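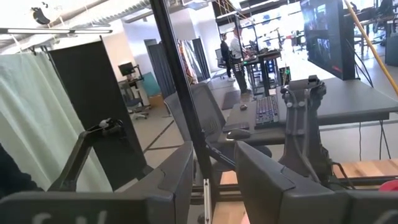
Gizella Fülöp

31 July 2022

I have been meaning to sort out the summer shoes since June, and I finally did it. This is a post about flip-flops. If you came for the Zilorier walking route, I will write that up next time.

We have had a shoe problem in Idbridge for as long as we have lived here. The hall is narrow, the door opens inwards, and everybody kicks their shoes off in the same place. Boots are fine because they stand up and they pair themselves. Summer shoes are flat and slide under things, and you end up with one of each on the mat and the others behind the radiator.

I had tried a rack. The rack was made for proper shoes, with two bars per shelf, and flip-flops fell straight through the gap. I had tried a fabric thing with pockets that hung on the back of the door. It held the children's sandals, but mine stuck out and caught the door frame, and the hook bent. That went to the charity shop.

What I use now is a plastic crate with nothing else in it but summer footwear. A crate can be rinsed out, sand and all, and there is no assembly.

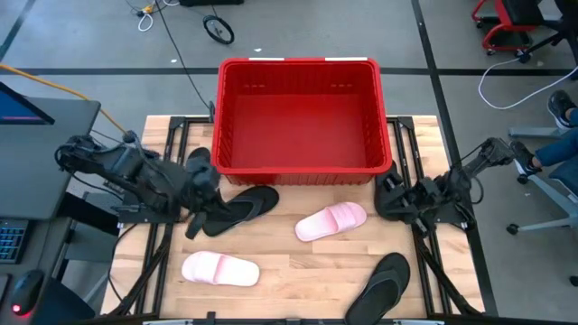 Red bin at the far end of the table, shoes still to go in.

I think it is worth getting everything out on a table first. On the floor you step over things and don't look at them properly. On a table you see which ones have a partner and which straps are going. I check the toe post on every flip-flop by giving it a firm pull from underneath. If the plug moves, the shoe is finished. I have walked home from the beach at Flilville in one flip-flop and I would not do it again.

Slides are easier to check. There is only the one strap, so look at where it meets the sole and bend the shoe a bit. If a gap opens up you can glue it, but clean it with soap and let it dry overnight before you do. My friend Sérgio Meireles glues his straight away and then wonders why they come apart by the end of the holiday.

Soles get a scrub with an old nail brush. Pale ones show everything, so I do those first while the water is clean. 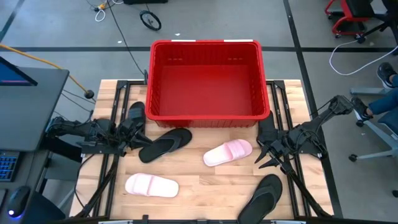 My own rule for filling the crate is black shoes first, pale ones last. I used to do it in any order and the light ones came out with grey marks. Flip-flops can go in on their edges, like the one up against the front of the red crate, and they take up very little room that way. The pink slides have a thick padded strap and won't sit flat on top of each other, so I would put those in side by side with the straps facing up. I don't tie pairs together. I did it one year with elastic bands and the bands left a dent in the foam.

As for size, a crate that takes one layer of shoes on edge and one layer flat is plenty. Anything deeper and the bottom layer gets forgotten. Ours came from Nnaji, the hardware shop by the station, where they keep them stacked outside.

I put two bits of tape on the rim of ours to split it between us, my shoes on one side and the children's on the other. They have ignored this so far.
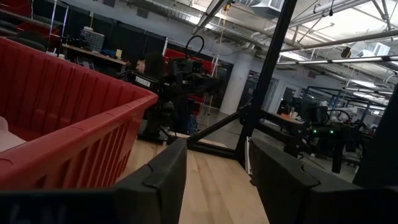

Where the crate lives

It goes under the bench in the hall, long side out, so you can drop shoes in without moving it. In the autumn it gets a last rinse and goes up to the loft, and the wellies have the space until spring. I am still looking for a lid that fits. The one I bought is a centimetre too short, and I have kept the receipt.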